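Subject: Re: [lens-adapt] Plellard 40mm on short-flange bodies – infinity stop

On a July evening, the list received:
> I have the Plellard 40mm f/2 in the old Kavanagh mount and the
> Gisport adapter, the one without a tripod foot. At the infinity mark
> the lens focuses well past infinity. Is the adapter too thin, or is
> the lens out of adjustment? Should I shim it?

Check the adapter before touching the lens. Most adapters in this class are made slightly thin on purpose, so that a lens with a short infinity stop will still reach distant subjects. A manual focus lens with no floating group doesn't suffer much from this. You lose the use of the distance scale and nothing else.

The 40mm does have a floating rear group. The spacing between the groups is set by the focus ring, so if the adapter is thin, the rear group is in the wrong place for the real subject distance. The center will look fine. The corners will go soft at f/2 and will still be a little soft two stops down. If you see that, shimming is worth the trouble.

Measure the adapter with a depth micrometer at four points on the flange, screws tight. Calipers are not good enough for this. Write down all four readings, since a tilted adapter can't be fixed with a full-ring shim.

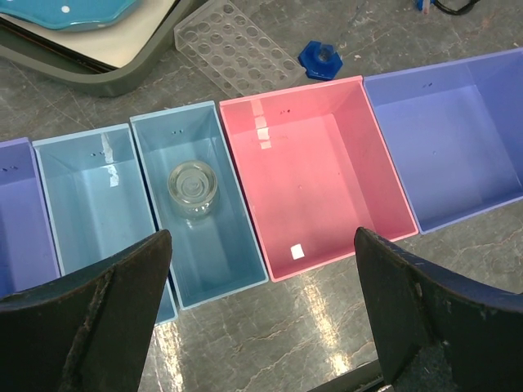 On 7/40 tilt, a second list member writes:
> My Gisport was fine on thickness but one side read low. It was paint
> under the inner ring. I took out the four screws, scraped the seat
> clean with a plastic stick and it came back flat. I would do that
> before ordering shim stock.

Agreed, and I should have put that first. Paint in the screw seats is common on the black version. I have not seen it on the plain one.

For the shim itself, cut brass stock to match the inner ring and punch the screw holes undersize, then open them up with a round file. Do not stack paper or tape. Both compress, and the reading changes after the lens has been mounted a few times. Tighten the screws in a cross pattern, a quarter turn each, and measure again before mounting anything.

Temperature matters less than people on this list claim. A metal adapter this thin changes length by far less than the error you are trying to remove. The grease in the focus ring is another matter, and a stiff ring in the cold is easily mistaken for a hard stop.
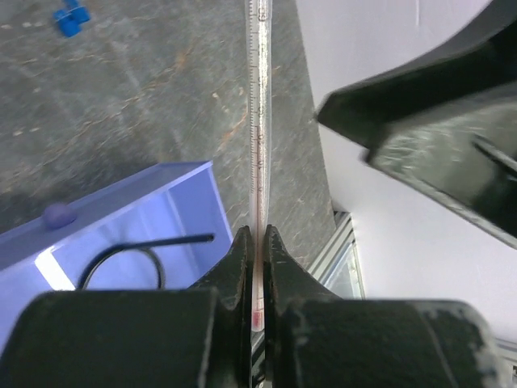
Glass thermometer, graduated scale

To test, use a target at a real distance. I use a radio mast that is far enough away to count as infinity for a 40mm lens. Set the ring to the mark, magnify the live view, and take one frame wide open. Then defocus and come back to best focus by eye, and take another. Compare the corners as well as the center. If the two frames match and the ring sits on the mark, stop there.

The Nimitz adapter has an adjustable inner ring held by three grub screws, which avoids the shim. It costs more, and the screws need a drop of low-strength thread lock or they drift. On serial numbers below 294 the ring is threaded too coarsely to set well. Mine is number 220 and I gave up on it. 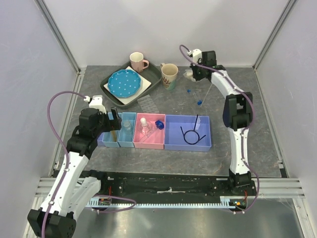 Work area, two arms and bin row

One correction to my earlier post: the screws on the Gisport are JIS, and a Phillips driver will chew the heads.

--
lens-adapt mailing list
Plain text only. Trim your quotes.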